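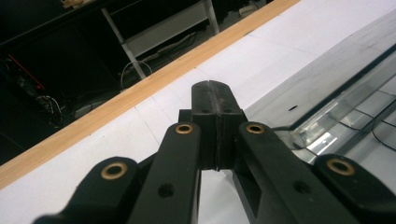
The closed fingertips of a hand-held gripper over a white tabletop at the Murnetti laboratory.

Researchers at the Murnetti laboratory have reported a method for teaching robot arms from recordings made by people using hand-held grippers. The results were released on January 6, 2021.

The team, led by Ebise Derese and Gyu-bin Min, collected 3,890 recordings of short tabletop tasks over 40 working days. A learning model was trained on the full set and then tested on 2 robot arms that had not been used during collection.

According to the report, the arms finished more tasks when recordings with long pauses were removed before training – a step the authors had first treated as routine cleanup.

"The order in which we filtered the recordings mattered more than we expected," said Dr. Derese.

The work was carried out under the Billport project. Further tests, covering 3 new tasks, are planned for August under the direction of Eyvindur Kirkegaard.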